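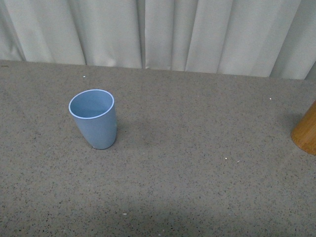
**finddale_flats** (6:40 pm)

Setting up the kitchen in a small rental and I want to cut back to one everyday cup each. I've got two kinds here and can't decide which to buy more of. One is the plain blue plastic tumbler with no handle. The other is a straight-sided wooden cup, maybe bamboo, the label is long gone. The bench is speckled grey so either colour looks fine on it. I care more about washing up and whether they go over.

**tomaszewski_sheds**

Plastic. They go in the dishwasher and you can forget about them. I had wooden cups and every one of them split inside a year. Two went at the base and leaked all over the shelf.

**skirnberg**

Disagree. Mine are on their third year. You wash them by hand, tip them upside down on a rack and give them a wipe of food-safe oil every couple of months. If they split, they were left soaking.

**tomaszewski_sheds**

They were never soaked. Rinsed and put away, same as everything else.

**skirnberg**

Put away damp, then.

**finddale_flats**

The kids use straws, so that matters too. The tumbler is wide at the top and narrow at the foot, and a straw slides around the rim. The wooden one has straight sides and a flat bottom.

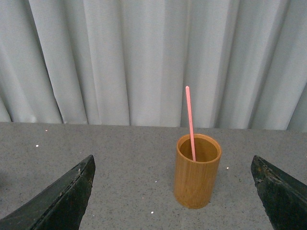

A straight straw just leans on the back wall and stays there, which suits the younger one. My worry is the thick lip. Is it awkward to drink from without a straw?

**kettle_and_tin**

You get used to it. I bought a set from Prastach in February and the lip bothered me for a week at most. They hold 338 mL, so a can with no room for ice. Bigger problem is tea stains. Use them for water and milk only.

**tomaszewski_sheds**

So you're paying more for a cup you can't put tea in or put in the dishwasher.

**kettle_and_tin**

I paid nearly $40 for the set, yes. Still like them.

**saltbush**

Don't forget stacking. Tapered cups usually nest and straight ones won't. In a rental cupboard that would settle it for me.

**finddale_flats**

Good point, the shelf is only 17 cm high. I'm leaning towards blue for the cupboard and keeping the wooden one for straws.
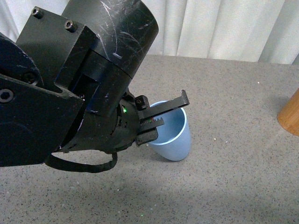 *The blue cup on the speckled top, white curtain behind.*

**skirnberg**

Fair enough. Oil the wooden one anyway.

**saltbush**

Check that the blue ones nest without jamming before you buy a stack. Mine need a twist to get apart.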